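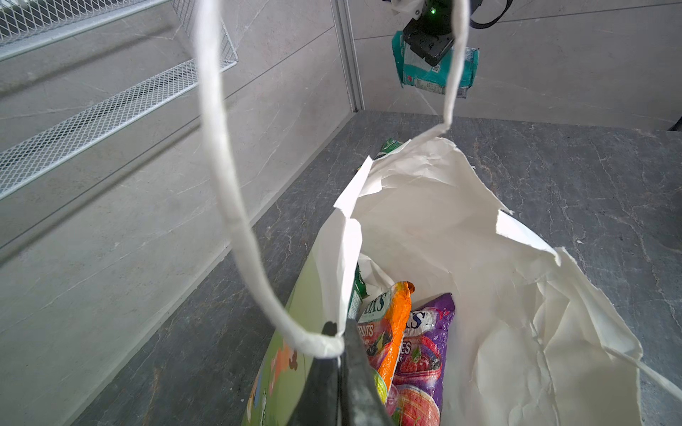
Handle up, bag standing, snacks inside.

How to pack a bag of lollies and snacks so it survives the drive

Last updated: 2024-09-19
First posted in July by Lenni Laitinen

I have packed a lot of snack bags in my time, and for years I did it the way everybody does, which is to tip everything in from the top and hope. Then you're on the road, someone in the back wants the sour ones, and you're rummaging around by feel while a packet you opened an hour ago quietly empties itself into everything else. We do the run up to Hendville every school holidays (155 kilometres, longer if we get stuck behind a caravan) and I've finally got a method I like. It takes a few minutes and you don't need to buy anything.

What you need

A light bag with handles, the sort you get from a shop and keep in the drawer. A clear bit of bench or floor. Your packets. A few pegs or rubber bands for anything that's been opened. I also keep a small zip pouch for rubbish — more on that further down.

Pick your bag

I like one that stands up by itself, even if it slumps a bit. Tall and skinny is no good because everything ends up in a stack and you can only get at the top one. Creases and wrinkles don't matter at all. Holes do, so pop your hand in and feel along the bottom seam before anything goes in, and give both handles a proper tug where they join. I skipped this once outside the Nadetti bakery and chased a bag of jubes across the car park.

If it's been folded flat for months, open it right out and press the bottom corners down with your fist. Then fold the rim outward a little, all the way round if it'll let you. A rim that flops in on itself is the most annoying thing in the world when you've got a packet in each hand.

Lay it all out first

Put every packet down next to the bag before you pack. Yes, even if you think you know what's there! I always find we've doubled up on something, and that something has gone straight back in the cupboard. Spread them so they aren't overlapping and you can see what you've got. Fruit ones together if you're that way inclined (I am). It doesn't matter if some are face down or upside down at this stage, you'll be picking them up again in a second.

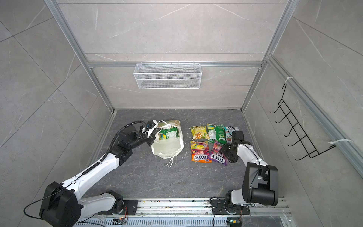 Packets laid out next to the open bag, three Fox's among them.

While they're out, have a quick look at the use-by dates and squeeze each packet gently. You're feeling for a seal that's gone. Anything that hisses or feels oddly floppy gets eaten at home, before we leave, by me.

This is also the moment for allergy checks if you're carrying for other people's kids. The fine print on the back is much easier to read on the bench than on your lap at a servo.

Packing it

1. Lay the bag down or stand it up, whichever keeps the mouth open for you. I start with it lying down if it's a soft one, because the first couple of packets will slide to the bottom and give it some weight.

2. Put the heaviest packets in first. Boiled lollies and anything hard can cop a bit of weight on top. Chips and wafers can't.

3. Stand the bag up and hold the rim with one hand. Pull it slightly towards you so you can see in, and use your other hand to slide the next packets down on their edges, like books on a shelf. You can flick through them later and see every label. This one step made more difference than the rest put together.

4. Keep the handles outside. They love to fall in, and then you've packed on top of one and have to dig it out. Drape them over the sides as you go.

5. Opened packets get folded down twice, pegged, and go in at the front with the peg facing up.

6. Little single wraps go in last. If you put them in early they end up under everything and you'll find them at Easter.

7. Leave some room. I stop when the packets are just poking up past the rim. If you've crammed it so full you can't get your fingers in, start a second bag. We take 2 these days, one for the 2 kids and one for the front seats, and I will not be discussing what's in the front one.

Give it a lift by both handles and set it down again. If it tips over, you've got too much on one side, so shuffle a packet or two across.
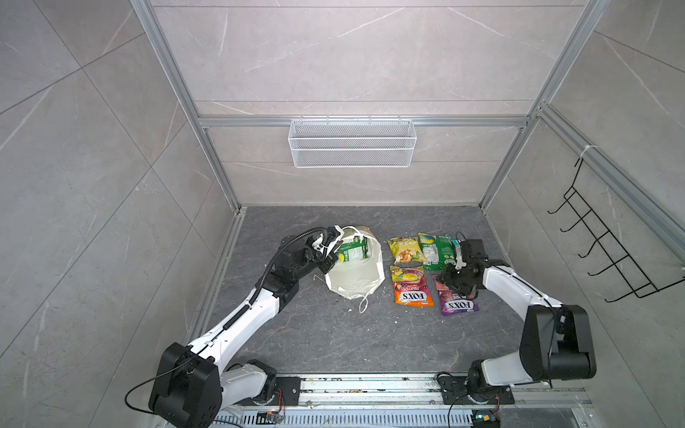 One reader wrote in to say that she packs tall packets at the back and short ones at the front, so the kids can see the lot without touching it, and that she turns every label the same way while she's there. I've tried it since and she's right about the tall ones. I haven't got the patience for the labels.

In the car

Ours goes on the floor behind the passenger seat, out of the sun. Chocolate goes in the esky, not the bag, no matter what anyone tells you about air con. I make everybody wait until the Kariuki turn-off before the first packet gets opened, and the rubbish pouch gets passed round at the same time. Empty wrappers back in the snack bag means you'll reach in for a lolly and get a handful of nothing.

When you get there, take everything out and shake the bag over the grass. Crumbs left in the bottom bring ants, and the ants at Hendville are enormous.

Related
Ice bricks and how many you need for a full esky
Getting the Nelludel picnic rug back in its cover
A 90-minute tidy of the pantry, shelf by shelf
Drink bottles that don't leak (so far)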